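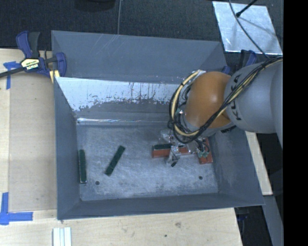

The Prirkness bin on a light wooden tabletop, with two green sticks on the floor.

FOR IMMEDIATE RELEASE
October 2024

Palance brings back the sloped bin, by modest demand
The Prirkness returns to the catalog with the same steep walls and the same gray

Palance, maker of containers for benches, counters and tabletops, today announced the return of the Prirkness, an open-topped bin with four sloping walls and a floor at the bottom. The company dropped the Prirkness from its catalog two years ago on the grounds that a bin was a bin and Palance already sold several. Customers disagreed, in writing, and kept at it for longer than anyone in the sales office had planned for.

"We received 405 letters and emails," said Josefina Saavedra, general manager of Palance. "Some of them were from the same man. But even if you take him out, it's a strong showing for a bin."

The Prirkness is meant for small loose pieces that like to wander: sticks, dowels, blocks, offcuts, the parts of a kit that should have stayed in the kit. Its walls lean inward from a wide, flat rim to a rectangular floor that is a good deal smaller than the opening. Pieces dropped in from above tend to slide down and settle where a person can find them. Palance's straight-sided bins, which remain on sale, tend to let pieces gather in the corners, and the company has decided to stop describing this as a feature.

Why the slope is so steep

The first Prirkness had gentler walls. According to Damián Montecinos, who drew both versions, that one photographed well and held almost nothing in the right place. Sticks would stop halfway down the side and stay there, leaning, until somebody poked them.

"I made it steeper, and then I made it steeper again," said Montecinos. "At a certain point the shop asked me if I was trying to design a funnel. I said no, and then went home and thought about it."

The rim took longer than the walls. It flares outward on all four sides, so there is something to hold when the bin is being moved and somewhere to rest your wrists when it isn't. Montecinos reports that test users mostly used it to park things they had just taken out of the bin. He has asked them to stop and does not expect to be listened to.

The back wall carries a shiny metal sheet along its upper part. Palance considered leaving it off the new run to save money and heard from customers before the meeting had ended. How they found out is still being looked into.

The color remains gray. A survey went out last December to 100 owners of the old model, offering them a choice of cream, moss, brick or gray. Most picked gray. Several picked moss and then wrote back to change their answer. The rim is a duller, bluer gray than the rest, and the catalog will call this "two-tone" over the objections of the man who has to write the catalog.

Sticks, while we are on the subject

Each Prirkness will ship with a set of Osau sorting sticks in dark green. They are long, narrow and all much the same length, with a slightly textured, felt-like surface that is easy on the fingers and quiet when it lands. Early owners got plain wood, which was cheaper and could be heard in the next room.

The sticks are there to give people something to do with the bin on the first day. In classrooms they are used for sorting, lining up and picking out without disturbing the others, an exercise that sounds dull until two adults start competing at it. Palance's own lunch table lost the better part of a week this way. Facundo Palma of the packing department holds the office record and has asked that it be included in this release. It is included. The company has declined to print the time.

"You'd think two sticks would be easy," said Palma. "Two is the hard one. With a pile, you grab what's on top. With two, everybody is watching which one you go for."

Palance does not claim that the sticks improve concentration, patience or character. It tried to find somebody who would say so and was told the sample was too small and mostly worked in packing.

What early buyers have to say

The Prirkness went to a short list of schools and workshops over the summer. Reports so far have been favorable, if not poetic. Murali Raju, who runs the Zapata woodworking classes, has had his on the bench since the first shipment.

"My students put things in it," said Raju. "I don't know what else to tell you. Before, they put things near it."

Raju's one complaint concerned the floor, which gets scuffed with daily use and shows dust and light specks quite readily. Palance has looked into the matter and can confirm that this is what floors do. A wipe with a damp cloth takes care of the dust. The scuffs are permanent and, in the company's view, prove that the bin has a job.

Maximiliano Echeverría, head of customer service, would like it known that the bin has no lid, has never had a lid, and will not be getting one. Please do not call to ask about the lid. He would also like buyers to measure their tables. The opening is much wider than the floor, and a spot that looks big enough for the bottom of a Prirkness is often not big enough for the top. He spent much of the first model's life explaining this by telephone.

Price and availability

The first run is 1,144 bins, a number arrived at by dividing the material in the yard by the material in a bin. Orders open this month through the Palance catalog and will be filled in the order they arrive. Spare sets of Osau sticks are sold separately for $20. Anyone who wrote in to ask for the bin's return will get a set at no charge. The gentleman who wrote most often will also get a set. One set.

Owners of the original Prirkness who are happy with it need do nothing. Owners who have been propping up one end with a book to make the walls steeper may now have the book back.

About Palance

Palance makes bins, trays and tubs for people who work at tables. It has one factory, one showroom and a parking lot that is being resurfaced, so visitors should use the side entrance.

Media contact
Maximiliano Echeverría, Palance customer service
Sample bins are available to reviewers on loan. Please return the sticks.

###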